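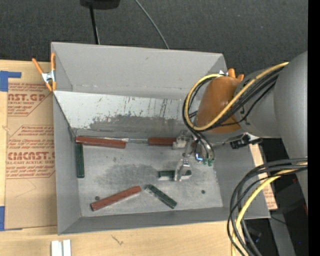
Bin picking, wall and corner cases

16 January 2022, Indrek Ots

Continued with the red and green blocks in the gray bin. Question for this week: does the grasp ranking from Fotero lose more picks near the walls than on the open floor?

Result so far: yes. From 60 attempts on blocks lying against a wall, 23 failed. Mostly the planner rejects the approach, because it keeps too large a margin to the rim. When I reduced the margin, the finger touched the wall two times and the arm stopped. I put the old value back.

The scratches and dark stains inside the bin also disturb the segmentation. Dark green on a stain is the worst. Grīnberga suggests to train again with the 2,752 older crops included. I agree, but first I want the same test with the bin turned.

To do: check clamps before each series, save the rejected grasps too.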